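Wrist camera view tilted after hand swap

Karim Kamel
03/06/2024
I changed the hand on our Telell arm and now every straight edge comes out slanted on the wrist camera. Brick courses, the wood seam, all of it. The mount screws are tight and the green light by the thumb is on. Do I shim the bracket or redo the calibration?

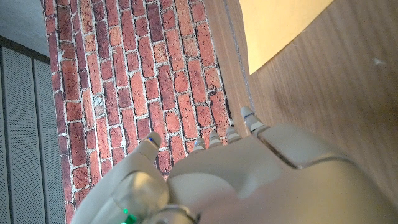 Shobha Raju
Leave the bracket alone until you've checked the wrist angle at home. Ours came back 30 degrees off after a swap and the camera was fine. Jog the last joint until the edges look level, write down the number, then redo the hand-eye calibration -- in that order.

Othmane Abdel Hamid
Same thing in December. Flange was on one hole over.

Damián Lozano
Also load the new hand's weight. Ours was 400 grams heavier.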